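HIST 17: Office Work Before and After the Desktop
Handout 2 - Where Did the Typing Pool Go?
Instructor: Marietjie Ndlovu

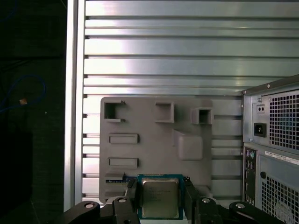 Last time we left the Clultanbridge insurance office with 668 clerks and one shared adding machine, which everyone hated and defended. Today we follow the paper.

Managers expected computers to cut paper use. Grosier, the firm in your reading, bought 2,000 filing cabinets in the decade after it went digital. Draw your own conclusions, then put them in the margin.

Terms to know: dictation, carbon copy, typing pool, word processor (a job title before it was a machine - yes, this will come up again).

Read Andreadis, chapter 2. Skip her chapter on staplers unless you have a long train ride. Response papers are due in August, on paper.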